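Jolmont Help — Workplace Automation — Rules and Good Practice

Marking out a shared table for two robot arms

Győző Juhász
Posted 06/04/2022

Our training centre is preparing written rules for a two-arm sorting table. Learners place small foam letters on plates and the arms move them. The draft says that every loose item must be on a plate before a run begins, and that the table covering must be plain. A colleague considers both rules excessive. I should be grateful to know what other centres require, and whether the rules should differ when both arms are in use.

Pramanik
Member, 82 posts

We apply a similar rule, with one change. Items may lie on the open surface provided that the person in charge has noted them on the start sheet. A stray letter is acceptable; an unrecorded one is a fault in the procedure. We also keep one plate free at the start, so that there is always a clear place to set items down.

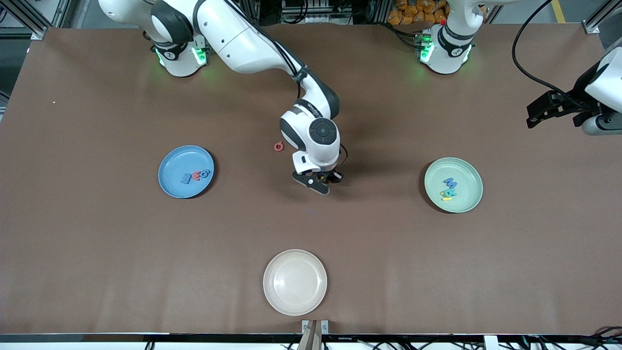
Two-arm table with plain brown covering, three plates and a single red letter on the open surface.

As regards the covering, we ask for one plain colour, without print, replaced when torn. Plates should contrast with it and be set well apart. Cables should be kept off the working surface wherever the arms allow — ours are checked before each session and the check is signed.

Where both arms are active, our rules add 2 points:
Each arm has a named home side, and any crossing of the middle must be written into the task plan.
No hand enters the area until both arms have been stopped. Stopping one is not sufficient.

Tadex
Member, 11 posts

Plain covering, yes. Patterned cloth gave us endless trouble.

Jovik
Member, 200 posts

I would add that your own risk assessment takes precedence over any advice given on this page. The rule on hands should stand first in the document, before anything concerning plates or coverings. Please also state who may restart the arms after a stop. Our first version omitted this and had to be reissued in February.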